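Keeping condensation off a metal wall in a garden workroom?
Asked by Manju Shukla, 22/10/2026

Hello all, hoping someone in Flarkeck or thereabouts has been through this. I've got a workroom with ribbed metal walls and no lining, and every chilly morning the inside is dripping. I had a quote for spray foam and nearly fell off my chair – 1,825 for the lot! My brother-in-law says just stick foil bubble stuff on it from Strobel and be done. 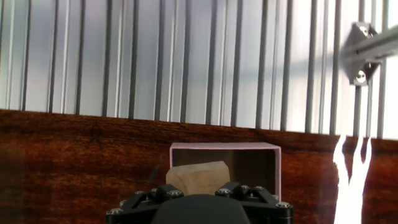
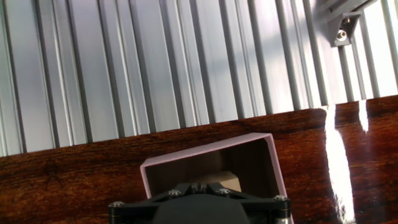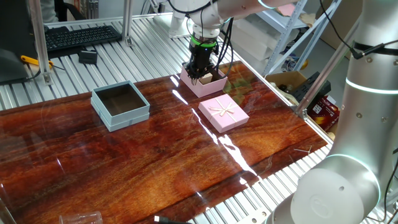
Ribbed metal wall in the first two, the wooden table in all three.

My worry is the table really, I love that table and I don't want drips on the varnish. Is the foil stuff any good? And do I need a gap behind it? I rent, so nothing too permanent please. I could stretch to 300 if it'll last a few winters.

Gunther Heitmann
Foil on its own did very little for me. The water just formed behind it and ran down to the floor, and I only found out in August when I peeled a bit back and it stank. What you want is battens, then 50 mm rigid board, then tape every single joint with foil tape (don't skimp, the cheap one lets go). I left mine open at the top and regretted it, warm air gets in behind and you're back where you started. Took me six evenings with a bread knife and a lot of swearing. Ask your landlord before you screw into the ribs, though.

If you have a gas heater in there, get rid of it. They chuck out loads of water. I went over to a little electric one and that helped more than I expected.

praner_pete
dehumidifier. get the desiccant kind if its cold in there, the other sort gives up. mine came from Edside second hand and its still going

Manju Shukla
Thank you both! It is a gas heater, oops. Will swap that first and see how I get on before I go near the walls.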